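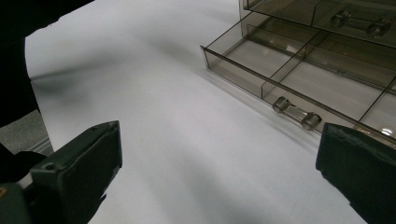 Tamsin Faulkner told me last week that any vegetable seed more than three years old should go straight in the trash, and that I was wasting potting mix by planting it. She has gardened a lot longer than I have, so I don't want to ignore her, but I hate to throw away that much seed without a second opinion.

I have packets going back to 2011. Most are from Eden and were bought in March of whatever year is stamped on the flap. The tomatoes are mainly Ondivitz, a medium red that Eden dropped from its catalog, so I can't just reorder it. I also have onions, parsnips, lettuce, carrots, several kinds of squash, and a pole bean called Drurkance that I got at a seed swap in Bolger. The beans were saved by whoever brought them and came in a plain envelope with only the name and "2014" written on it.

Storage has not been great. They spent the first few years in a shoebox in the garage, which gets hot in the summer. After that I moved them inside, and now they live in a clear drawer on a white table in the spare room. The room stays fairly cool but the table gets some sun in the morning.

What I would like to know:

Is three years a real cutoff, or does it depend on the seed?
Is there a way to test them without filling up every tray I own?
Should whatever is still good go in the refrigerator or the freezer?

My garden is 400 square feet and I'm in zone 6, if that matters. I have some time before the beans and squash need to go in, but I know I'm late with tomatoes and would buy plants if the seed turns out to be dead.

Asked by marshlane6
May 6, 2018
Viewed 3,602 times
Filed under: seed starting, storage, vegetables

2 comments on this post

What kind of tomatoes did you say you can't find? Try the seed savers lists before you give up on it. - dillweed_pete

Ondivitz. I have looked and found a few people asking for it and none offering. - marshlane6

Rochelle Grimshaw

It depends on the seed. Three years is a decent middle number, but it's too long for some things and much too short for others. This is what I go by, for seed kept dry and indoors:

Onions, leeks, parsnips: one year, sometimes two. Buy these fresh.
Sweet corn, peppers: two years, maybe three.
Beans, peas, carrots: three years, often more for the beans.
Tomatoes, squash, cabbage, broccoli: four years and up. I have had tomatoes come up from nine-year-old seed.
Lettuce: the charts don't agree. Some say one year and some say five. Mine has usually been fine at three.
Cucumbers, melons: five years and up.

The summers in your garage will have taken something off all of those. Heat and moisture together are what kill seed. Dry seed that got hot is usually in better shape than seed that got damp, so if the packets are crisp and don't smell musty, you may be in better shape than you think.

I would throw out the onions and parsnips today. Everything else is worth a test, and the test is easy.

Wet a paper towel and wring it out so that it is damp all over but doesn't drip. Lay ten seeds on one half, spaced apart, and fold the other half over them. Slide it into a zip bag, write the variety and the date on the bag, and leave a little air in it when you close it. Put the bags somewhere warm. On top of the refrigerator works for most people. Lettuce is the exception, as it does better at ordinary room temperature and can refuse to sprout if it's too warm.

Start looking after three days. Tomatoes take five to ten days, beans four to eight, carrots up to two weeks or longer. Old seed is slow, so give everything an extra week past what the packet says before you call it dead. If you see mold on one seed, pick it out and carry on with the rest.

Seven or more out of ten, plant as usual. Four to six, plant twice as thick. Below that I would only bother if you can't replace it. Your Ondivitz falls in that group. If you get even one to sprout, pot it up and keep it going, then save seed from it this fall. Do the test with those in a tray of seed starting mix instead of a towel so you don't have to move them. Tomatoes mostly pollinate themselves and should come true, unless it's a hybrid. Look for "F1" on the packet.

For the beans, don't soak them overnight. People do this with old beans thinking it will help, and the seed coat on an old bean is often cracked, so it takes up water too fast and rots. Damp towel only.

Comments on this answer

Thank you, this is very clear. No F1 on the tomato packets, I just checked. The onions are in the trash. - marshlane6

You can plant the sprouted ones from the towel too if you are careful not to snap the root. I cut the towel around it and bury the piece. - okra.in.ohio

Yes, that works fine with beans and squash. Carrots I wouldn't, they don't like being moved. - Rochelle Grimshaw

hank_in_bolger

Just plant them. If they come up they come up. My dad kept seed in coffee cans in the barn for years and never tested anything. Also I might have been at that same seed swap, was it the one at the grange hall? Somebody there had a purple bean I have been trying to track down ever since.

Comments on this answer

It was the grange hall, yes. Drurkance is a tan bean with a dark eye so I don't think it's yours. - marshlane6

Fine advice for lettuce. Bad advice for the one tomato they can't buy again. - dillweed_pete

tworowsover

The other answer covers testing, so I'll only take the storage part.

Refrigerator, in a jar with a tight lid. Mine sits at 38 degrees and the seed has kept well for years. Put a packet of silica gel in the bottom, or a couple of spoons of powdered milk folded in a tissue if you don't have any. Replace the milk every six months or so. Leave the seed in its paper packets inside the jar.

When you take the jar out, let it come up to room temperature before you open it. Otherwise moisture from the air settles on the cold packets, and if you do that every weekend all spring you have undone the whole thing.

Freezing is fine for seed that is really dry. Most seed in a house isn't. If there is too much water in it the ice will kill it, and you have no easy way of telling. A dry bean should shatter when you hit it with a hammer. If it squashes, it isn't ready for the freezer. I don't bother with freezing unless I want to keep something ten years.

If you'd like to leave them in the spare room, get them out of the sun and into something that closes tight. A clear drawer lets the light in, and the morning sun will warm it up and let it cool off again every day. A metal cookie tin in the closet would be an improvement. Keep the year visible on every packet. I write it on the front in marker, since the stamp on the flap is the first thing to tear off.

Comments on this answer

Does the powdered milk really work? - okra.in.ohio

Not as well as silica gel, but better than nothing. - tworowsover

Update: the beans gave me eight out of ten on day six. Lettuce was zero from the oldest packet and fine from the 2016 one. Two of the Ondivitz are up in the tray and I'm still waiting on the rest. - marshlane6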